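Field Application Technician, Two-Arm Bench Kits
Karam Automation -- Wostbridge
Full time, on site, Friday afternoons reserved for internal test work

Karam sells and supports a bench-top assembly and sorting kit for small electronics manufacturers. The kit, sold as Cuvham, consists of two arms, two grippers, a tabletop, a controller and a set of plastic bins and trays that the customer arranges to suit the part mix. It is installed by one technician and handed over to line staff who in most cases have not worked with automated equipment before. We are hiring one technician to join the existing group in Wostbridge. The position reports to Rania Chamoun, field support lead.

The present opening exists because the Endasard contract moves from trial to full supply in May. Endasard will take 7 kits. Each has to be set up, taught, measured and signed off before it leaves our building, then checked again on the customer's floor.

What the work consists of

The technician prepares a kit from the customer's part list. Parts are sorted by type, a bin position is assigned to each, and pick points are taught for both arms. Small leaded components and connectors on wires take up most of the teaching time. They do not lie the same way twice, and the pick routine has to tolerate that without being slowed down to the point where the customer loses interest.

After teaching, each kit runs an acceptance cycle of 600 picks. Misses, drops and double picks are logged by bin and by part type. The technician reviews the log, adjusts grip width and approach angle, and repeats the cycle until the kit meets the figure in the contract. Logs are kept in plain text and must be readable by somebody who was not in the room.

The bench during setup, and a wrist view of yellow plastic: 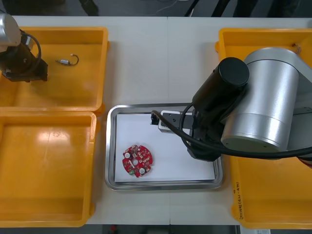
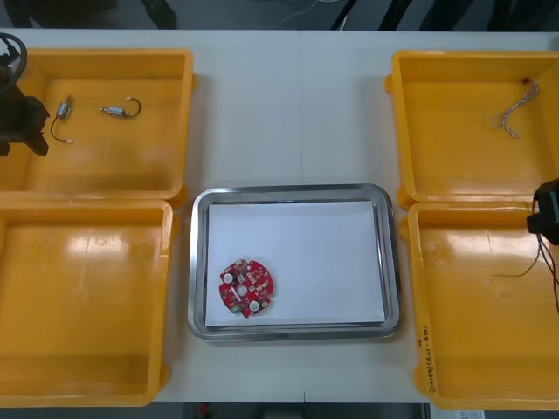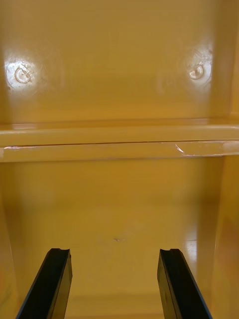 Parts presentation is the area in which we most need another pair of hands. Mervyn Hulme has handled it alone since the kit went on sale, and the standard part layouts have grown faster than the notes that describe them. The new technician will take over the layouts for round boards and wired components and write them up in full. Surface finish is one of the open items on that list. Glossy yellow plastic throws back a bright patch under overhead light, both when viewed across the table and from the wrist, and the notes have to state which light positions are acceptable for each bin. A sheet of white paper in the steel tray gives the board a plain background, and the notes will need to say when a layout calls for one. Matte inserts are under review with a supplier and the technician will run the comparison.

The remaining time goes to customer support. Calls come in by phone and through the ticket system. Most concern a moved bin, a cable that has been routed too tightly around a wrist, or a part substituted by purchasing without notice to the line. The technician is expected to resolve these remotely where possible and to travel where not. Travel does not exceed 40 days a year.

Required

-- Two years of hands-on work with industrial or bench-top robot arms, in setup, maintenance or production.
-- Ability to read a wiring diagram and a basic mechanical drawing.
-- Safe handling of bare circuit boards, including static precautions.
-- Working knowledge of one scripting language. The controller accepts Python. Applicants who know a different language will be given time to learn.
-- Clear written English. A writing task forms part of the selection.
-- Valid driver's license.

Useful but not required

-- Experience with hand-eye calibration of wrist cameras.
-- Experience with cable dressing on moving equipment.
-- Spoken Arabic or French, for the accounts handled by Hala Haddad.

A degree is not required. Time spent on a production line as an operator counts toward the two years if arms were part of the line.

Conditions

The working week is 40 hours, Monday through Friday, starting between 7:00 and 9:00 a.m. by agreement. Overtime is paid or taken as time off, at the technician's choice. Travel time counts as working time from door to door. Safety shoes, glasses and hand tools are supplied. The first 60 days are spent in Wostbridge with no customer visits. During that period the technician works alongside Marwan Harb, who runs acceptance, and completes one kit from part list to signed log.

The work is done standing for long stretches. Benches are fixed height. Applicants who need a different arrangement should say so at any stage and it will be discussed before the practical session.

Selection

Applications are read as they arrive. Suitable applicants are called for a short phone conversation with Rania Chamoun, followed by a practical session at our building. In the practical session the applicant is given a kit with one bin deliberately out of position and a log from a failed cycle, and is asked to find the fault, correct it and write half a page on what was done. The kit manual is available throughout. The session is paid at the technician rate whether or not an offer follows.

Programming speed is not scored. The written half page carries the same weight as the repair.

How to apply

Send a resume and a description, one page at most, of a fault you found on a machine and how you found it. Drawings or sketches may be attached. Cover letters are not needed. Address applications to Rhys Mahuika, Personnel, Karam Automation, Wostbridge, and put "Field technician, Cuvham" in the subject line. Technical questions about the kit are passed to Mervyn Hulme and are normally answered within two working days.

Agencies are asked not to submit candidates for this position.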